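Inicio | Guías | Percepción | Planificación | Control | Descargas | Contacto

Configuración de la planificación bimanual con zonas compartidas

Guía técnica del grupo de software de Tierney. Revisión de enero.

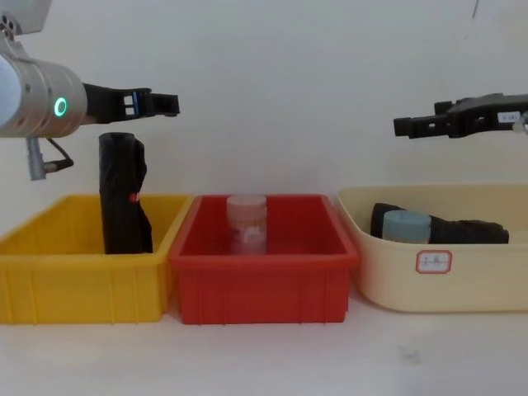
La planificación de dos brazos sobre una misma mesa exige que el planificador conozca, antes de calcular trayectoria alguna, qué volumen corresponde a cada brazo y cuál es de uso común. En Gremetti, el entorno de planificación empleado en esta guía, dicha información se declara en el archivo de zonas. Para la disposición mostrada se definen tres: la caja amarilla se asigna al brazo izquierdo, el recipiente beige al derecho, y la caja roja, con el frasco translúcido, se declara compartida. Ninguna pinza podrá entrar en el volumen compartido sin haber obtenido previamente el bloqueo correspondiente.

1. Requisitos previos

Se requiere la calibración vigente de ambos brazos respecto al sistema de coordenadas de la mesa. Si se ha desplazado cualquiera de las bases, deberá repetirse el procedimiento antes de continuar. El servidor de estado escucha en el puerto 3000.

2. Declaración de los recipientes

Introduzca cada recipiente como objeto de colisión hueco, con paredes y fondo independientes. Un prisma macizo impediría generar agarres en el interior. El margen de seguridad lateral es de 60 milímetros durante el traslado; en la fase de descenso se aplica el margen reducido del perfil de agarre.

3. Segmentación de los objetos

Ejecute el módulo de percepción con ambas pinzas fuera del campo de la cámara cenital. Los materiales translúcidos suelen producir nubes de puntos incompletas. Para el frasco de la caja roja, active la opción «completar_cilindro» y compruebe en el visor que la altura estimada supera el borde delantero de la caja. Los objetos oscuros y brillantes pueden presentar huecos similares, que se corrigen con el filtro de reflejos.

4. Gestión del bloqueo

Fije el tiempo de espera en 2000 milisegundos. Transcurrido ese plazo, el brazo solicitante regresa a su postura de reposo y emite el código 427. No se recomienda ampliar el valor para ocultar el error: revise primero si el otro brazo libera el bloqueo al finalizar la retirada.

5. Verificación

Simule la secuencia completa y ejecútela después a velocidad reducida, con un operador junto al paro de emergencia. Conserve el registro de ambas ejecuciones.

Comentarios

Muireann Fahy: ¿El bloqueo se solicita antes de la aproximación o al entrar en el volumen? En Raltley nos aparece el 427 en casi todos los ciclos.

Finbarr Mac an tSaoi: Antes de la aproximación. Revisen también el reloj de los dos controladores; nosotros teníamos un desfase.

Muireann Fahy: Era el reloj. Gracias.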